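So our group project was the lunchtime walking club at Skumness, and I got the job of writing it up. We started in June with seven people, which felt a bit sad, but by the end we had almost 20! The idea was to see if a short walk after eating would help people feel less sleepy in afternoon lessons (it did for me, mostly). I kept the sign-in sheets and Dalal Azar did the questionnaires.
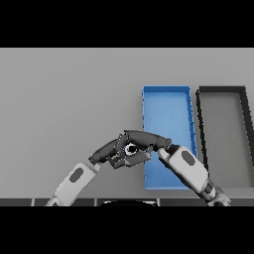
Leen Moussa reckoned we should have asked about sleep as well, and that two questions weren't enough. Fair point, we'd add that next time.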